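Ticket: Board marking cell, column spacing drift after shift change
Site: Skeverard, layout room
Queue: Automation support
Opened by: Gareth Tunstall
Assigned to: Sheila Mottram
Priority: 2
Status: Resolved, one follow-up open

Reported problem

Gareth Tunstall, layout room:
The arm marks the first column of a test board correctly and then places the second column low. Offset at the bottom mark is a little over 2 mm. It does this on the afternoon shift only. Morning boards pass. We have gone back to marking by hand with the steel rule after lunch, and the afternoon count is down because of it. Job file is the one Hokiteo sent in January, unchanged as far as I know.

Log

Sheila Mottram:
Took the ticket. Please send the controller log for one good board and one bad board, and note who homed the arm before each. Do not re-teach the corner points yet. If they have already been re-taught, tell me when.

Gareth Tunstall:
Logs attached. Corner points were last taught in January. Morning homing is done by whoever opens the room. Afternoon homing is supposed to be done at 1:30 by the person taking over, but I asked, and two of the four operators did not know it was a step. They were told in training that the arm "looks after itself."

Sheila Mottram:
Log comparison:
Good board: home command present, joint 2 zero within tolerance, run speed 700.
Bad board: no home command, joint 2 carried over from the previous run, run speed 800.
So there are two differences. The missing home explains an offset. It does not explain why the first column is fine. Who changed the speed?

Gareth Tunstall:
I did not know it had been changed. I asked on the floor. The afternoon people raised it to make up the boards they were losing to rework. Before the arm came in, each person set their own pace and the only check was the finished board. They did not see the speed field as something they needed permission to edit, and there was nothing on the screen to say so.

Sheila Mottram:
Understood. Please run three tests and keep the boards:
Test A: home, speed 700.
Test B: home, speed 800.
Test C: no home, speed 700.
Same job file, new sheet for each. Let the arm settle for 10 seconds before the first mark.

Gareth Tunstall:
Test A: both columns good.
Test B: second column low, about the same as the reported fault.
Test C: both columns shifted together by a small amount, spacing between them correct.

Sheila Mottram:
That separates it. Test C is the missing home and moves everything equally. Test B is the real fault. At the higher speed the arm overshoots on the long move back up to the top of the second column, and the controller takes the overshoot position as its new start. The first column is not affected because it is approached from the park position, which has its own slow move.

Speed is now capped at 700 in the Saha profile and the field is locked to supervisor login. I have also added a home prompt at start of shift. The run button stays gray until homing is confirmed.

Gareth Tunstall:
Cap works. One objection from the floor, and I agree with it. If the field is locked, the operators need some other way to deal with a backlog. Under the old method they could put a second person on the bench. Now one person minds the arm and the other is on packing, and neither can do anything about the rate except wait.

Sheila Mottram:
Noted. The lock stays for now, but I will raise the rate question with Prutari, who own the motion settings. A shorter park move may recover most of the lost time without touching the marking speed.

For whoever checks the boards: measure the spacing down each column before comparing one column with the other. A shift in a whole column and a stretch within it have different causes and should be logged under different codes. 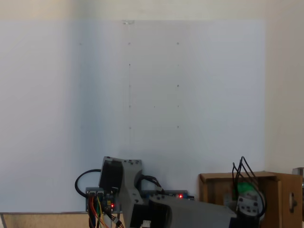 Use code M1 for a whole-column shift and M2 for uneven spacing. If both are present, log M2 first and stop the run. Do not correct an M2 by editing offsets in the job file — it hides the fault until the next speed change.

Gareth Tunstall:
Codes are on the bench card. All four operators have now done the homing step with me watching. The two who had missed it asked for the training sheet to be rewritten, and one of them is doing the draft.

Sheila Mottram:
Good. Send me the draft before it is printed and I will check the step order against the current software.

Resolution
Cause 1: run speed raised above the tested value, overshoot on the return move.
Cause 2: homing skipped at shift change.
Fix: speed cap, supervisor lock, home prompt, updated training sheet.

Follow-up
Park move timing, with Prutari. Gareth Tunstall to be copied on the reply.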